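Section 7: Setting Up the Color Strips

If you've made it through the unpacking section, you have your Prekano Oro kit open on the table and probably a kid asking when the fun part starts. It starts now! We're going to pull the hidden colors out of ordinary markers with paper and a bit of water. I love this one because even the black marker turns out to be full of surprises (wait until you see the blue sneak out of it).

What to have ready

The strip paper from the Oro box, the small cups, a pencil, a ruler, clothespins, and washable markers. Permanent markers won't work with plain water. I tried them the first time I ran this and we all stood there staring at a dot that stayed a dot.

1. Clear a flat spot where nothing will get bumped. A kitchen table is great, a card table with a wobbly leg is asking for trouble.

2. Lay out your strips on a dry surface. Wash and dry your hands first, and get the kids to do it too, since greasy fingerprints make the water climb in weird shapes.

3. Draw a pencil line across each strip, 2 centimeters from the bottom. Use pencil for this, please! Ink will run and join the party.

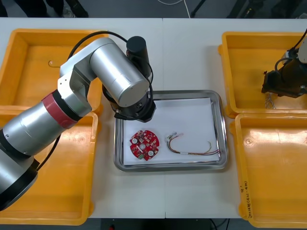

4. Put one marker dot in the middle of the pencil line. Let it dry, then go over it again. A dot about the size of a lentil is plenty, and kids will want to make it bigger, so hand out a practice strip for that.

5. Write the marker's color at the top of the strip, also in pencil. You'll be glad you did once they've all turned into little rainbows.

Note: The sheet in the box says the Vorasier refill paper is interchangeable with the Oro strips. It is, but it's thicker, so the water takes longer to climb. I wouldn't mix the two in one batch if the kids are racing their colors.

Keeping the strips sorted

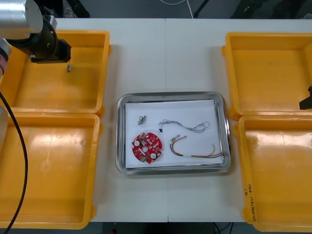 Sorting is where a group of kids can go sideways in a hurry, especially if everybody picked purple. Give each child a place for finished strips and a place for blank ones before any water comes out. Shallow trays do the job nicely, and I like them in pairs on either side of the table with something else in the middle, like the yellow ones here with the steel tray between them. Mark them too, with a black marker right on the wall of the tray like the front right one, only I'd write bigger than that so a first grader can read it from a chair.

6. Pour water into each cup to a depth of 1 centimeter. You want it to touch the paper and stay below the dot.

7. Clip each strip to a clothespin and rest the clothespin across the cup so the strip hangs straight down. If it leans on the side, unclip it and try again.

8. Leave it alone for around 40 minutes. Go have a snack.

Caution: Keep cups away from toddlers and pets, and wipe up spills right away. Marker water stains grout. Ask me how I know.

If the colors don't move

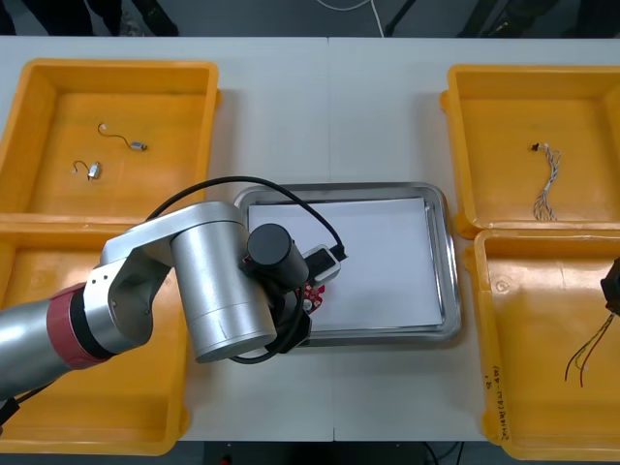 One reader wrote in to say that her strips stayed plain white above the dot all afternoon, and that the trouble was the water level: it had never reached the paper at all. She topped up the cups and the colors started climbing while the kids were still complaining about it.

So check that first. If the paper is wet and the dot still hasn't budged, look at the marker and make sure it says washable. And if the color washed down into the cup, the dot was sitting in the water, so start that strip over with a little less in the cup.

When the color is close to the top, lift the strip out and lay it flat to dry. Rinse the cups before you move on to Section 8, where we try the same thing with candy shells.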